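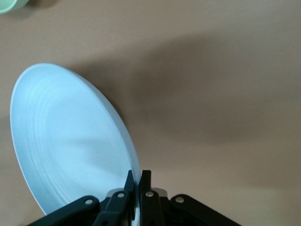
공동생활의 가사 분담은 실행 노동과 관리 노동으로 구분하여 분석한다. 실행 노동은 손으로 수행하는 작업이고, 관리 노동은 필요를 예측하고 시점을 정하며 완료 여부를 확인하는 작업이다. 두 노동은 같은 대상에 동시에 걸린다. 안쪽에 동심원 모양의 옅은 돌기가 있는 둥근 흰 접시 한 장을 놓고 보면, 닦는 일은 실행에 속하고 언제 누가 닦을지 정하는 일은 관리에 속한다. 면담에서 동거인은 대개 앞의 것만 보고한다.

1. 자료
본 강의는 Nimham 가구 조사를 사용한다. 응답 가구는 1474가구이며, 이 중 양쪽 동거인이 모두 시간 일지를 제출한 600가구를 분석 대상으로 한다. 한쪽만 제출한 가구는 제외한다. 일지 양식은 Kevel 판을 따르고, 관리 노동 항목은 별도 칸에 기입한다.

2. 측정
(가) 분담 비율: 각자가 추정한 자기 몫을 백분율로 적는다. 두 추정치의 합이 100을 넘으면 초과분을 과대 추정폭으로 기록한다.
(나) 공정성 지각: Aoun 척도를 사용한다. 분담 비율과 별개의 변수로 취급하며 두 값을 합산하지 않는다.
(다) 기준 차이: 같은 작업의 완료 조건을 양쪽이 따로 서술하게 한 뒤 대조한다. 식사 준비의 경우 식기를 꺼내는 시점부터 식탁을 비우는 시점까지를 한 단위로 본다. 빵과 채소처럼 조리가 간단한 식사도 단위를 줄이지 않는다.

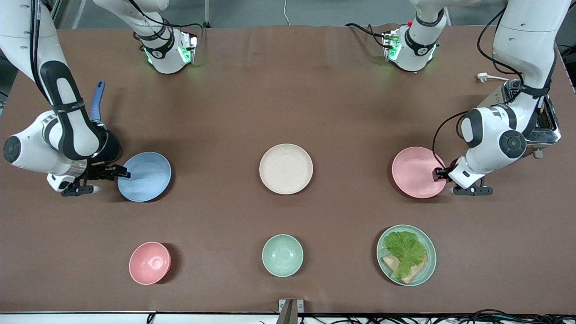
3. 해석상의 유의점
균등 분담과 공정성 지각은 일치하지 않을 수 있다. 유급 노동 시간, 작업 선호, 합의 절차의 유무를 통제한 뒤 비교한다. Prarkeria 모형은 합의 절차를 매개 변수로 두지만 관리 노동을 실행 노동에 포함시키므로, 본 강의의 구분과 직접 대응하지 않는다. 일지의 빈칸은 0으로 처리하지 않고 결측으로 둔다.

4. 과제
동거 가구 하나를 가정하고 가사 항목 3개를 골라 실행과 관리로 나눈 표를 작성한다. 각 항목의 완료 조건을 두 사람의 관점에서 따로 적고, 차이가 있는 항목에는 조정안을 붙인다. 분량은 2쪽 이내로 하며 표는 분량에 포함한다.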